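Paper Cups for the Spring Tea: What We Ordered and How to Store Them

Sunday, March 17, 2019

The cups for the spring tea are in. We had three deliveries over the past two weeks, and everything is now on the metal shelving in the back pantry, to the left of the door. If you are signed up for a kitchen shift, please read this before you open any of the cartons.

We ordered 2760 cups in all. Of those, 2000 are plain white cups from Triltard, which is the same cup we used at the February suppers. The other 760 are printed with flowers and came from Kouris. The plain cups are for coffee and for the kitchen. The flowered ones are for the tea tables only, and we would like to keep them there.

Last year the two kinds got mixed on the first afternoon. People took whatever was nearest the urn, and by the second sitting the tables were set with a bit of everything. It did no harm, but Ainhoa Campos had spent a good part of the winter choosing napkins to go with the flowered cups, and it would be nice to see them together this time. The napkins are lavender and pale green. They are in the flat box marked Rollow, on the bottom shelf.

How to store them

Leave the cups in their plastic sleeves until the morning you need them. Once a sleeve is open, fold the end over and clip it. The clips are in the coffee can next to the sink. Do not stack open sleeves on their sides under anything heavy. A paper cup that has been squeezed at the rim never goes quite round again, and the lids won't sit on it.

The pantry is dry enough most of the year, but the bottom shelf gets damp when it rains hard from the west. Please keep the cups on the second shelf or higher. The Tornedo dehumidifier is back from repair and should stay switched on - empty the tank if the light is red.

How to set them out

Cups go on the tables upside down, on the tray liners, until the tea is ready to pour. This keeps dust and crumbs out while the cakes are being cut. Put them in short rows with a little space between them. Don't build towers. They look good for a minute and then somebody's sleeve catches one.

When you pick up a cup, hold it by the side and keep your fingers off the rim. If you are pulling cups from a sleeve, push from the closed end so that one comes forward at a time. Two cups often stick together, especially in the flowered batch, and a gentle twist will part them.

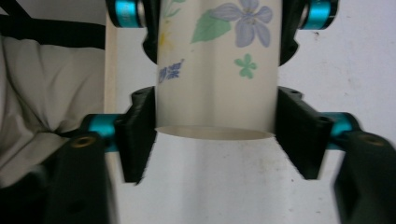
Set aside any cup that has a dent, a split seam or a soft bottom. Those can go in the seed box by the back door. The children's table will be planting marigolds again at three o'clock, and a dented cup holds potting soil as well as a good one. Poke the drainage holes before you hand them over, as the skewers stay in the kitchen.

Fill to a finger's width below the top. The tea comes out of the urn very hot, and a full paper cup is hard to carry across the hall. We do have cardboard sleeves for anyone who wants one - they are in the drawer under the urn, and they fit both kinds of cup.

After the tea

Used cups go in the gray bins, not the blue ones. The lining means our hauler won't take them with the paper. Lids and stirrers go in the gray bins too. Leftover cups that never left their sleeves go back on the second shelf with the flowered and plain ones kept apart. Write what is left on the sheet taped inside the pantry door, so that the summer order can be worked out from it.

We still need two people to set tables in the morning and one to watch the urn during the second sitting. The sign-up sheet is on the board outside the kitchen, or you can leave your name with Ainhoa.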